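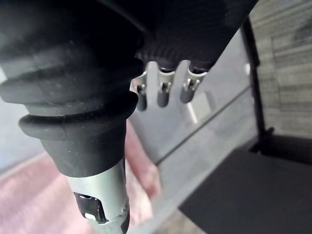
What size of cable cover do I need for a single floor run?

Measure the thickest cable in the run, add the diameter of any second cable lying beside it, and allow a little slack so the cables can be laid in without force. A run carrying one power lead and one network cable fits the Prilo 14 in nearly all offices. A single power lead fits the Prilo 12.

Prilo floor cable cover
Low-profile cover for indoor cable runs across walkways

Product summary

The Prilo is a one-piece floor cover with a flat base, a domed top and a slit along the underside. Cables are pressed in through the slit, which closes again once the cover is laid flat. It is sold in cut lengths and in full coils. It is meant for offices, classrooms, meeting rooms, shop floors and other indoor areas with foot traffic and light wheeled traffic such as tea carts and office chairs.

It is not meant for vehicles, pallet trucks or outdoor use. For those areas see the Dondent range, which is hinged and comes in rigid sections.

Sizes

Prilo 12
Channel width: 12 mm
Channel shape: round
Typical contents: one power lead, or two thin data cables
Sold as: cut length or coil

Prilo 14
Channel width: 14 mm
Channel shape: round
Typical contents: one power lead and one network cable
Sold as: cut length or coil

Prilo 20
Channel width: 20 mm
Channel shape: flattened oval
Typical contents: several data cables, or one heavy lead
Sold as: cut length or coil

The number in the product name is the channel width in millimeters. The overall width of the cover is larger and differs by size. Refer to the section drawing on the data sheet when the cover has to sit in a recess or between two carpet tiles.

Material

All sizes are extruded from flexible PVC. The material bends by hand at normal room temperature. In a cold storeroom it stiffens and may hold the shape of the coil, so bring it into the room where it will be used and leave it unrolled overnight before cutting.

The top surface has fine lengthwise ribs for grip. The base is smooth. Color runs through the full thickness, so cut ends do not need to be painted or capped for appearance.

Colors

Black, mid gray, light gray and beige are stock colors in all three sizes. Yellow with black edge stripes is stocked in the 20 size only. The stripes are part of the extrusion and do not wear off under normal cleaning.

Colors may differ slightly between production batches. Where two lengths will be laid end to end in plain view, order them together and ask for one batch in the order notes.

Cutting to length

1. Lay the cover flat, base down, along the planned run.
2. Mark the cut on the top surface with chalk or a wax pencil.
3. Turn the cover over. Check that there is no cable in the channel.
4. Cut from the base side with a sharp utility knife against a steel square. Two or three light passes give a cleaner end than one heavy pass.
5. Trim any raised edge from the ribs.

Bevel the last part of each open end if the run stops in a walkway. A molded end ramp (sold separately) does the same job and is faster when there are many ends to finish.

Laying the cover

Clean the floor before starting. On hard floors, wipe with a damp cloth and let the floor dry fully. On carpet, vacuum the full run and a hand's width on either side.

Press the cables in from one end, working along the slit. Do not twist cables around each other in the channel. A twisted pair of leads takes more room than the same two leads side by side, and the slit will not close.

Turn the cover base down and pull it straight. Start in the middle of the run and press outward toward both ends to remove waves. Long runs may lie unevenly for the first day and settle afterward.

The cover can be used loose on carpet where traffic is light. On hard floors it should be fixed. Use the double-sided tape listed under accessories. Other tapes can leave a residue on vinyl flooring or react with the PVC base – test on a hidden area first.

Corners

Do not bend the cover sideways through a right angle. It will lift at the outside edge. Miter two lengths at 45 degrees and butt them together, or leave a small gap and bridge it with a corner piece. Corner pieces are made for the 14 and the 20. For the 12, a mitered joint is the only supported method.

Electrical notes

The cover protects cables from being walked on and holds them in place. It does not change the rating of any lead inside it. Leads that carry a heavy load for long periods warm up more in an enclosed channel than in open air. Do not use the cover over leads feeding space heaters, and never run a coiled or doubled lead through it.

Plugs, sockets, adapters and joints must stay outside the channel. Local rules may limit the use of flexible leads in place of fixed wiring. Check with the person responsible for the building before laying a permanent run.

Cleaning and care

Sweep or vacuum with the rest of the floor. For marks, use warm water with a mild soap and a soft brush along the direction of the ribs. Do not use solvent cleaners, acetone or floor stripper. Lift the cover before any floor is stripped or polished. Polish that dries over the edge of the base makes the cover hard to remove and can tear the surface.

Inspect the run at regular intervals. Replace any length that has split along the slit, lifted at the edges or been cut through to the channel. Do not repair splits with tape.

Accessories

End ramp, molded, for 12, 14 and 20. Sold in pairs.
Corner piece, for 14 and 20. Sold singly.
Double-sided floor tape, for hard floors. Sold by the roll.
Cable feeding tool, plastic. Opens the slit and guides one cable at a time.

The feeding tool was redrawn in August and now has a wider foot. The older pattern still fits the 14 and the 20 but is too deep for the 12.

Choosing between Prilo and Dondent

Prilo is the lower and softer of the two. Chair casters roll over it with less of a bump, and it can be rolled up and put away after an event. Dondent is taller, has a hinged lid and can be opened without lifting the run off the floor. If cables will be added or swapped often, the hinged lid saves a good deal of work. If the run will be left alone once laid, Prilo is the usual choice.

The two systems do not join. Leave a gap where one meets the other and finish both with end ramps.

Ordering

Cut lengths are supplied to the nearest full centimeter above the length ordered. Cut lengths cannot be returned unless faulty. Full coils can be returned unopened with the band still in place.

Order codes are made up of the product name, the size, the color and the form. PRILO-14-MG-C is a Prilo 14 in mid gray, full coil. PRILO-14-MG-L is the same cover as a cut length, with the length given on the order line.

Color codes: BK black, MG mid gray, LG light gray, BE beige, YB yellow with black stripes.

Storage

Store coils flat on a shelf, out of direct sunlight. Do not hang them on a hook or stack heavy goods on top. A coil that has been crushed will keep a flat spot in the channel, and cables will not feed past it cleanly.

Common questions

Can the cover be painted? Paint does not hold well on flexible PVC and will flake under foot traffic. Choose the nearest stock color.

Will it mark a wood floor? Sealed wood floors in good condition are generally not affected by the loose cover. Freshly oiled or waxed floors can be. Wait until the finish has fully hardened, then test a short offcut under weight for a week.

Can two covers be laid side by side? They can, but the pair makes a wide double ridge that is awkward for carts. One Prilo 20 is the better option if the cables fit.

Is the slit glued shut after laying? No. Weight on the dome keeps it closed, and gluing it makes later changes difficult.

Technical contact

Data sheets, section drawings and sample pieces are available on request from Chuang Floor Products. Technical questions about the Prilo and Dondent ranges go to Yung-ching Lui in product support. Please give the floor type, the length of the run and the diameter of each cable. Trade accounts are handled through Allonus, and account holders should quote their Allonus customer number on sample requests.

Page revised 26th May. Replaces all earlier versions of the Prilo page. Printed copies may be out of date.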